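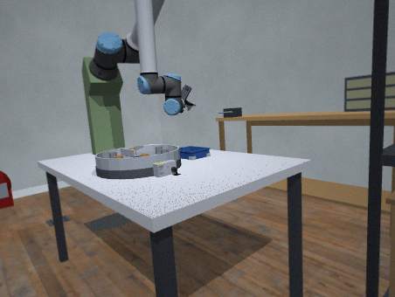 Household manuals should be scanned at one setting and kept as PDF files in a single folder. Most people scan at whatever the software offers first and end up with files too large to mail. Grayscale is enough for text. For a page with dark objects on it, such as an arm with a dark grey base joint in front of a green pedestal, raise the brightness one step before scanning, or the joint prints as a solid patch. Save the setting as a preset.

Name each file by maker, item, year. Do not use spaces. A folder of 207 manuals named this way sorts itself and can be searched without opening anything.
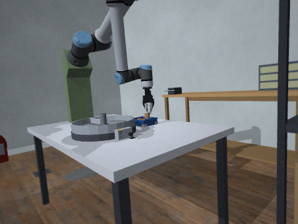

Run text recognition once, after all pages of a manual are in one file. Running it page by page and merging later leaves two text layers in some programs, and copied text comes out doubled. The free version of Zerkiver stops at 39 pages per file. Split longer manuals at a chapter break.

Compress last. A 108 MB scan of an oven manual came down to 7 MB with the medium option, and the wiring diagram was still readable. The low option blurred the part numbers.
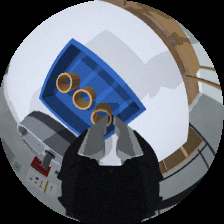 Printed parts sheets need a different page setup. Set scaling to "Actual size" and turn off "Fit to page," which shrinks the drawing by a few percent. Color matters only where it separates one thing from another. Tan tubes in a blue tray will still read in grayscale if the two tones differ enough, so print one test page before choosing. Check the scale bar with a ruler.

Keep a second copy on a separate drive. Update it when a manual is added.

Comments

rocha_shop: Doubled text explained. I had been retyping part numbers since February.

tmk: Does the preset survive a driver update? Mine did not.

Home | Kitchen | Workshop | Paperwork | Archive

Contact | © Horcombe Home Notes | Updated 6/7/20 | Back to top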